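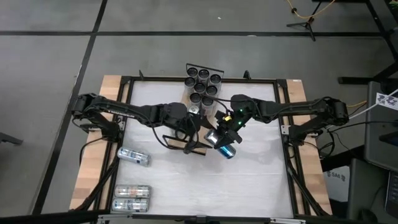
Bimanual can racking - how many demos before you stop?

tundus_bench
June 14, 2023

Hi all, long-time lurker, first proper post. I've been recording teleop demos on a two-arm setup for a can racking task and I'd like some opinions before I sink another week into it.

Task is simple enough to say out loud. Cans start lying on their sides anywhere on the white surface, the arms pick them up one at a time, stand them upright, and drop them into the staggered rack at the back. If a can's on the wrong side for the arm that needs to place it, there's a handover in the middle. We've got 214 episodes so far. I trained on those and the policy picks up a can from the table pretty nicely, and it'll seat a can in the rack if it starts with a decent grip. The handover is where it all goes to mush. The two grippers come in close over the centre, nearly touching, and then they just sort of hover there and dither. Sometimes for ages.

Our recording tool is Gulska, if that matters, 30 frames a second, one head view plus the wrists. Am I short on data or am I collecting the wrong data?

pedalsteel
Wrong data, I reckon. Dithering at a handover is nearly always the operator's dithering coming back at you. Go watch your own demos at double speed and see how long you sit there lining up before you commit. I did this on a towel task and was horrified, I had pauses everywhere. Sipping my tea, basically.

kelpie_dynamics
Partly agree with pedalsteel but I wouldn't throw anything out yet. What does your rack look like at the start of each episode? In the one you posted the rack's already got two cans in the front row and full rows behind, with three more still lying down on the left. If most of your episodes start mid-job like that, the model might have hardly any idea what to do with an empty rack, and the reverse is true too. You want a spread.

tundus_bench
Fair question. Bit of both. Early on I'd empty the rack every time, then I got lazy and started cutting one long session into episodes, one can each. So the later ones start wherever the last one left off.

And yeah pedalsteel, I went and looked. It's bad. There's one where I hold the two grippers together for so long I thought the playback had frozen.

kelpie_dynamics
Then your empty-rack starts are all from when you were a beginner and your nearly-full starts are all from when you were good at it. That's a nasty thing to bake in. Shuffle the order next time you record, even if resetting the rack is a pain in the neck.

moss_and_servo
Going to disagree with pretty much everyone and say pauses are fine. Real ones, anyway. If the operator stops because they can't see the can properly past their own gripper, that pause is telling you something about the cameras. Trimming it out gives you a policy that charges in blind. We trimmed hard on Pruitt back in March and our drop rate got worse, so we put the pauses back.

pedalsteel
How hard is hard though? There's a difference between leaving in a beat before contact and leaving in me scratching my nose.

moss_and_servo
We cut anything where both arms were still. All of it. So okay, maybe that was a bit keen.

pedalsteel
Mate!

gumleaf_ee
Look at the angle of the can in the grip as well. Yours has the blue one tilted, silver end up toward the left gripper, body down to the right. Is that always how you present it? I ended up holding mine at a different tilt every single time and the receiving arm never learned where to go. Once I picked a tilt and stuck to it things settled down heaps. You can add variety back in later, once it's got the basic idea.

kelpie_dynamics
Ooh, not sure about that one. Stick to one tilt and it'll work a treat until a can slips a bit in the fingers, then it's never seen that before and it's stuffed. I'd keep the variety and record more.

gumleaf_ee
Record more is always the answer from people who aren't doing the recording :)

tundus_bench
Ha, I felt that. I don't really have a standard tilt, no. It depends how I grabbed it off the table, and whether I grabbed near the end or round the middle.

Related question then - does colour matter much? I've got the blue ones and the silver ones with different printing on them, and I've been mixing them without keeping track.

moss_and_servo
Keep mixing, but do start keeping track. A note per episode is plenty. You'll want to know later if it only fumbles the silver ones. Silver on a white surface under bright lights is a rotten combination for the wrist cameras, and yours looks brighter toward the bottom middle of the surface.

pedalsteel
Also your can positions. Three on the left, nothing on the whole right half. Is that typical?

tundus_bench
Umm. More typical than I'd like. I'm right-handed and I tidy the right side first without thinking about it, so the leftovers are always on the left.

pedalsteel
Well there's a chunk of your problem.

kelpie_dynamics
Suggestion, take it or leave it. Do 70 new episodes, handover only. Start with the can already in one gripper, end as soon as the other has it and the first has let go. Swap the giving arm every time. They're short so you'll be through them in an arvo. Mix them in with the old set and retrain before you touch anything else.

gumleaf_ee
Seconding that, with a consistent tilt for at least half of them. There, a compromise.

prernier_fan
Does Gulska let you tag segments inside an episode? In Prernier you can mark grasp, handover and place while you're driving, with a foot pedal, and then weight the handover bits more when you train. Saves recording separate ones.

tundus_bench
It does have tags but only afterwards, you have to scrub through and click. I've done 3 episodes that way and lost the will to live.

Going with the handover-only batch. Half at a fixed tilt, half however they come, and I'll scatter the cans with my left hand so the right side gets a look in. I'll leave the short pauses in, moss, but the nose-scratching is going. Will post the rollouts once it's trained.

moss_and_servo
Post the failures too please, they're more use to the rest of us than the good ones.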